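Skonddale Mending Room, Yilma Street entrance
End-of-year safety walk-through, form 2439
Checked by Régis Huet, 27 December 2018
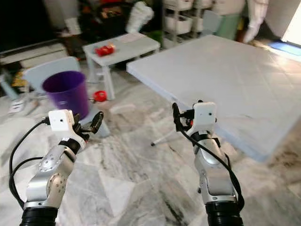 Purple bin, see item 8.

Hello everyone, and thank you for letting me poke into every corner during what I know is a quiet week. I've used the same form as last year and added my comments under each line, and as usual they've grown longer than the form wants them to. Anything marked ACTION has a name next to it. If the name is yours and you can't get to it, just tell me and we'll sort it out between us.

DOORS AND WALKWAYS

1. Front door opens fully and latches. OK
It sticks a little at the top when the weather is damp, but a good push does it. I'd rather leave it alone until spring than plane it now and have a gap later on.

2. Back door clear, inside and out. ACTION (Dorian)
Clear inside, and thank you to whoever moved the coat rack! Outside, the snow shovel and the bag of salt were leaning right where the door swings. They can live on the other side of the step.

3. Walkways between the sewing tables clear. OK
Lovely and open. Please keep chairs pushed in at closing, even the comfortable one.

4. Floor mats flat. ACTION (Régis)
The long mat by the cutting table has curled up again at one corner. I taped it in November and the tape has let go. I'll bring a heavier mat from home, and if it looks too shabby you're welcome to say so.

ELECTRICAL

5. Cords and plugs sound. 3 FAULTS
Two sewing machine cords have cracked near the plug, and the small iron has a scorch mark on its cord. I've put yellow tags on all three and set them on the repair shelf. Please don't take a tag off to finish "just one hem." I do know how tempting that is, having done it myself.

6. No extension cords in permanent use. ACTION (Dorian)
The Skoller lamp is still on one. Dorian Charpentier has said he'll move the lamp over to the wall outlet, and the cord can then go back in the drawer.

7. Irons on stands, switched off at the wall. OK
All off when I came in. The new hook for the pressing cloths is a great help.

SHARPS AND STORAGE

8. Bins labeled and kept off the floor. OK
We had a few questions last time about colors, so to repeat it for newer folks: purple is for clean fabric scraps only. No pins, no blades, no zippers with broken teeth. People reach in with bare hands, children included on family mornings.

9. Rotary cutters closed and put away. OK, WITH A GRUMBLE
One was closed but lying under a pile of felt. Closed is good. Closed and in the tray is better, please.

10. Used needles and blades in the lidded tin. OK
The tin is nearly full. Dorian has a spare in the cupboard, and the full one gets taped shut before it goes anywhere.

11. Heavy items on low shelves. ACTION (Régis)
The Grudinness box, with all the old pattern books, has found its way to the top again. It weighs 19 pounds on our parcel scale and I don't want it coming down on anybody. I'll move it on my next visit.

FIRE AND FIRST AID

12. Extinguisher in place, gauge in the green. OK
Tag is signed and the bracket is tight.

13. Smoke alarm tested. OK
Very loud. My apologies to the bakery next door.

14. First aid box stocked. ACTION (Dorian)
Low on small bandages, plenty of everything else. The tweezers are missing again, so do have a look in your pin cushions and apron pockets.

Repairs from item 5 stay on the shelf until they've been looked over and the tag is signed. I'll be back to recheck the ACTION lines once the room reopens, and I'll bring the mat with me.

Régis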